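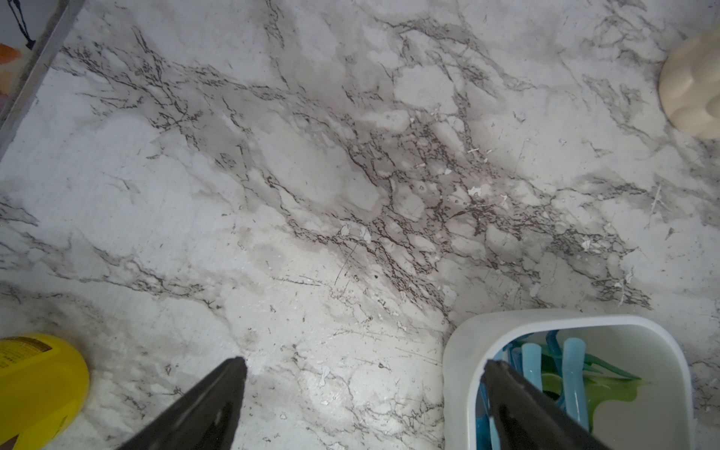

第3章 シートを貼る

いよいよ本番です!下地づくりお疲れさまでした。ここからは手を動かした分だけキッチンの表情が変わっていく、いちばん楽しい工程です。この章では、Husero 天板用リメイクシート(マーブル柄)を直線の天板に貼る手順を説明します。シンクまわりの切り抜きは第4章、コーナーの巻き込みは第5章をご覧ください。

3-1 用意するもの

・シート本体(幅600 mm)
・付属のフェルト付きスキージー
・カッターと替え刃(刃は惜しまず折ってください)
・金属製の定規(長さ1,000 mmのものが使いやすいです)
・霧吹き、中性洗剤
・マスキングテープ
・ドライヤー
・乾いたマイクロファイバークロス 2枚

注意:Raltis プライマーを塗った場合は、12時間以上乾かしてから始めてください。指で触ってさらっとしていても、内側が乾ききっていないことがあります。

3-2 柄の向きを決める

1. シートを裏紙がついたまま天板に広げ、端にマスキングテープで仮留めします。
2. 少し離れて、部屋の入口あたりから眺めます。マーブル柄は向きを変えるだけで印象ががらりと変わります。脈が斜めに流れるように置くと、奥行きの浅い天板でも広く感じられておすすめです。
3. 左右を入れ替えたり、180度回したりして、気に入る向きを探してください。ここはぜひ時間をかけて!
4. 決まったら、手前側の裏紙に鉛筆で矢印を書いておきます。

メモ:2枚以上を並べる場合、柄の濃い部分どうしを継ぎ目に持ってくると線が目立ちにくくなります。淡い部分で継ぐと、わずかな段差でも影が出ます。

3-3 裁断する

1. 天板の幅と奥行きを、それぞれ両端と中央で測ります。古い天板は場所によって数ミリ違うことがよくあります。いちばん大きい数字を採用してください。
2. 四辺に30 mmずつ余白を足して、裏紙の方眼に印をつけます。
3. 定規を当て、カッターで二度に分けて切ります。一度目は軽く筋をつけるだけ、二度目で切り離します。

計算例:天板の幅が1,686 mmの場合、両側の余白を足して1,746 mmで裁断します。

注意:裁断は必ず床か作業台の上で、カッターマットを敷いて行ってください。下地処理を終えた天板に刃の跡がつくと、貼ったあとに筋が浮き出ます。

3-4 貼る

1. 天板をもう一度、乾いたクロスで拭きます。パテの削りかすや古い塗膜のかけらは、小さなものでも貼るとぷつんと盛り上がります。手のひらでそっとなでて確かめましょう。
2. 水200 mlに中性洗剤を1〜2滴たらし、霧吹きに入れて天板全体に薄く吹きます。
3. 奥の辺の裏紙を100 mmだけはがし、位置を合わせて置きます。この段階なら何度でもずらせます。
4. スキージーで中央から左右へ空気を押し出します。
5. 裏紙を少しずつ手前に引きながら、4を繰り返します。一気にはがしたくなりますが、ぐっと我慢です。
6. 全面を貼り終えたら、クロスを巻いたスキージーで残った水を外へ追い出します。

気泡が残ったとき:小さなものは数日で自然に抜けることがあります。大きなものは縫い針で端に一か所だけ穴をあけ、ドライヤーの弱風で温めながら指の腹で押さえてください。マーブル柄なら、脈の線の上に穴をあけるとまず見つかりません。

3-5 端を仕上げる

1. 前面の余白をドライヤーで温め、軽く引っぱりながら下へ折り込みます。
2. 壁側は定規を押し当て、新しい刃で余分を切り落とします。
3. 壁との境目に Kragh シール材(半透明)を細く打ち、指でならします。

注意:シール材が固まるまで、シンクの水はねに気をつけてください。

3-6 貼ったあとの使い方

・24時間は重いものを置かないでください。
・熱い鍋は必ず鍋敷きの上へ。
・ふだんの掃除は水拭きで十分です。クリームクレンザーやメラミンスポンジを使うと、表面のつやがむらになります。
・濃い汚れは薄めた中性洗剤で拭き、水拭きで仕上げます。

余ったシートは捨てずに丸めて保管しておいてください。補修に使えますし、トレーや棚板に貼ってもとてもきれいです!

第4章「シンクまわりの切り抜き」へ続く
改訂日 8/30/24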